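Posted 2024-01-25

I'm Not Sure We Need a Story

My fiancé wants us to have a story. More exactly, the wedding website wants us to have a story, and Bent has taken its side.

There is a page on the template called How We Met. It comes before the page with the address and the page with the hotel block, so whoever designed it thinks my aunt needs to know about our first conversation before she needs to know where to park. You can't leave it blank. We tried. The site fills it in with two made-up people who reached for the same umbrella, and it keeps them there, in italics, until you write something of your own. For nine days our guests could read about the umbrella. My cousin texted to say it was adorable and she'd never known.

So I have been trying to write it, and I've started to have doubts about the whole form.

I've now read a lot of these. I read them at work, mostly, with a spreadsheet open over the top. They all have the same shape. One person almost didn't go out that night. The other person was only there because of a flat tire or a canceled flight or a roommate. Something small happens with a drink. Then it says "and the rest is history," even though the rest is the part I'd want to hear about, because the rest is where you find out he doesn't believe in top sheets.

The almost-didn't-go bit bothers me most. Everybody almost doesn't go to everything. I almost don't go to the dentist twice a year. If I had met Bent at the dentist I suppose that would be destiny too.

What really happened with us is that I signed up for a beginner dance class in Raminberg because I had been single for three years and a magazine said to take a class. I didn't almost not go. I had paid for eight weeks up front and it wasn't refundable. It was in October, on the second floor over a shoe repair place, and the teacher was a man named Gunnlaugur Arnardóttir who clapped the beat so hard it was difficult to hear the music. There were more women than men. There are always more women than men, and the magazine should have mentioned it.

Bent Østergaard was one of the men. I'd like to report that I noticed him. I noticed his shoes, because they were hiking boots, and because one of them was on my foot. He said sorry. I said it was fine, and it wasn't. The next week I got rotated to him again and he'd bought different shoes, and I thought well, okay, he can learn. That was the spark, if you need one. It was closer to a performance review.

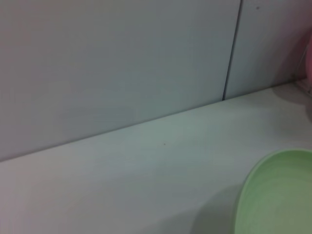 He tells it differently. In his version he saw me come up the stairs in a green coat and thought, I'm going to talk to her. I have never owned a green coat. I've told him this. He says it might have been the light. I've offered to show him every coat I own, and I've suggested gently that he may be in love with somebody else from the beginner class, and he just smiles and goes on telling people about the coat. His mother has the coat now. She tells it to her friends. By the time of the wedding I expect I'll have to buy one.

And I wonder how many of the others are like that. You've got two people who weren't paying attention, and who had no reason to pay attention, and years later someone asks them for the details. So they come up with details. I don't think they're lying. I think the story gets told a few times at dinner, and the parts that get a laugh stay in, and the part where you both talked about parking for half an hour gets dropped.

We did talk about parking, by the way. That was our first real conversation. The lot behind the studio was run by a company called Bodetti, and they had towed his car, and he wanted to know if they'd ever towed mine. It cost him 162 dollars to get it back. I remember that number perfectly and I can't tell you the first thing he said that made me laugh. I drove him to the tow yard after the fourth class, and he spent the whole ride composing a letter to them out loud. I thought it was too long and I said so. He took out a paragraph.

Bent wants to put the coat on the website and leave out the tow yard. I'd do it the other way. We've been going back and forth on this since before Christmas, and it's the longest argument we've had about anything except Jirnska.

Jirnska is the dating app. I was on it before the class, and so was he. We both live in a place small enough that it must have shown us to each other, and this comes up more than it should. The app claims it can match you on 156 points of compatibility. I filled in every one of them. It took me two evenings. I said I liked dogs and didn't smoke and I dragged a little slider to show how much I cared about punctuality, and it sent me a man who wanted to show me his knives. It never, as far as I know, sent me Bent, or else it did and I swiped him away while I was waiting for pasta to boil. He says he'd have remembered me. I bring up the coat.

Anyway, my trouble with the app and my trouble with the How We Met page are the same trouble. They both care too much about the beginning. The app thinks that if you get the right two people into a room, the work is done. The page thinks the room is the interesting part. I've been to eleven weddings in the last four years (I'm at that age) and the how-they-met was lovely at every one of them. Three of those couples have split up. One of the three had the best story I ever heard, with a ferry in it and a borrowed dictionary. People cried at the toast. I cried, and I don't even like ferries.

Meanwhile my grandparents met because her brother owed him money. That's all there is to it. He came by to ask for the money and the brother was out. They were married for a very long time and I never heard either of them call it fate. I asked my grandmother once when she knew, and she said, "Knew what?"

I'm aware that I sound like a person who shouldn't be getting married. I've been told so by my sister, who is doing the flowers and has a stake in the mood. I'm looking forward to it, for the record. I like him a great deal. I liked him at the tow yard, where he was polite to a very rude woman behind a window, and I liked him more the following winter when I had the flu and he read me the whole manual for my humidifier in a serious voice. Neither of those is how we met. There's no page for the humidifier.

The text box takes 600 characters, and my latest try comes to 516. It goes: we took a dance class. He stepped on me. He got better shoes and I drove him to get his car. Then a line about being glad you can all come, and a line about the gravel road to the Steinarsdóttir place, which I've put there on purpose since it's the only page anyone's going to read. You have to go slowly on the gravel or you'll lose a muffler.

Bent read it last night and said it was very good and could it maybe have a little more feeling in it. I said I had 84 characters left. He's thinking about how he wants to use them, and I have a pretty good idea what color they'll be.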